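Nindosside Robotics Club forum > Student projects > Sim gripper, wrist view

domenica_p
Thursday, February 4, 2021
Our entry for the March round is a simulated arm that has to find a cabinet and open it. So far it has found the wall. Run 17 is logged if anyone enjoys suffering.

stoltora34
Is the wrist camera tilted? Ours was, and we blamed the planner for two weeks.

kaufmann_b
Planner. It's always the planner.

domenica_p
It is not the planner, Kaufmann. Same start pose every time, fingers open, nothing gripped. I'd still like opinions on the view. Could the picture on the wall be putting the detector off? It's a photo of a cave, rocks and a big glow, and it has more going on in it than the rest of the room.

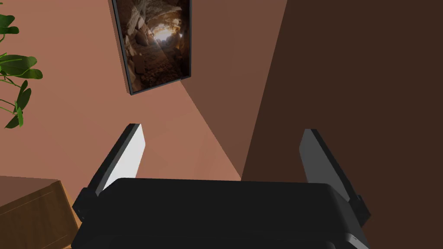

I've left the plant in because Brigitta says a tidy room is cheating. The cabinet is bottom left, so anyone telling me it's out of view can save their typing.

kaufmann_b
A corner of it is in view. I wouldn't find it either.

stoltora34
Agree with Kaufmann, sadly. Start further back and pan left before you blame the art.

brigitta_n
Disagree. The start pose is in the rules, section 3. And the plant stays.

domenica_p
Fine — panning left from the legal pose. Run 18 tonight, after dinner.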